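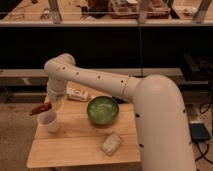
Small white cup, wooden table.

December, by the Plerkilgate desk

Tasters wanted. Hurkudex is looking for 76 people to drink bad coffee on Saturday and say how bad. You'll get 6 samples, 3 of them decaf, and a form with more boxes than you have feelings. Pay is modest. Lunch is a sandwich. Smokers and people who say "mouthfeel" may still apply. Write to Hurkudex, Box 3822.

Filed under: Odd Jobs & Paid Studies

Comments
fodderjo: Did the tea one. Slept Tuesday.
M.K.: what kind of sandwich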